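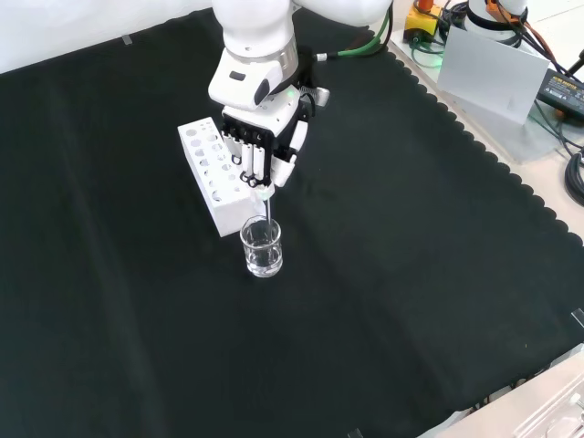 Bautista River Trail and Visitor Access Project
Progress report to the grant office, second period
Prepared by Chelsea Whiteley

Where we are

The grant was meant to bring more day visitors to the river side of Bautista and get some of them to stay for a meal or a night. Two of the four pieces are finished. I am less sure than I was in the spring that they are doing what the application said they would.

Trail surface. The gravel section from the old depot to the Sevia footbridge is done and open. It held up through the May rains apart from one washout below the orchard fence, which the county crew filled. Riders like it. Walkers complain about the riders, mostly on the narrow part by the pump house, and the sign we put up there has made no difference I can see.

Counter. The trail counter at the footbridge logged 913 passes in the period. I would ask you not to quote that figure as 913 visitors. The counter can't tell a tourist from a neighbor walking the dog out and back, and Estrella Salinas lives next to the bridge and recognizes a good many of the faces. The application promised a visitor number. We don't have one.

Survey. Dulce Zepeda ran the card survey at the depot kiosk and got 195 cards back. Of the people who filled one in, most said they came for the trail and planned to return. People who stop to fill in a card at a kiosk are people who are already having a nice day, so I put limited weight on it. The comments are more useful than the scores. The same three things come up over and over: no shade at the depot, no water past the footbridge, and nowhere to lock a bike downtown.

Map. We printed 400 trail maps. The first batch showed the parking lot on the wrong side of Mill Street, and Marisol Beltrán corrected them by hand with stickers. The racks at the depot empty quickly. The ones at the motel hardly move.

What is behind

The food stop. Tastier was going to run a weekend cart at the trailhead. They came for two weekends, sold very little, and have asked us to guarantee a minimum. I said no. Berenice Solís thinks the trouble was the hours, as the cart opened at 11 a.m. and the cyclists are mostly through by then. She may be right, and I have offered them an 8 a.m. start with no guarantee. No answer yet.

The booking page. Furkuria delivered a test version late. It looks good and takes a room reservation without trouble, but only one of the lodging owners has agreed to list rooms on it. The others want to know what they get for the fee. I couldn't give them a convincing answer, and the sales sheet Furkuria sent over didn't help.

Money

Trail work came in under budget. Printing went over because of the stickers. The booking page has been paid up to the test version and I am holding the final payment until there is something on it to book.

Next period

Bike racks on Main Street, two of them, locations agreed with the shop owners. A water tap at the far end of the orchard section if the utility will sign off. A second round of cards, handed out at the cafes this time. I would also like to move what is left of the advertising line into shade at the depot, and need your approval in writing before I do.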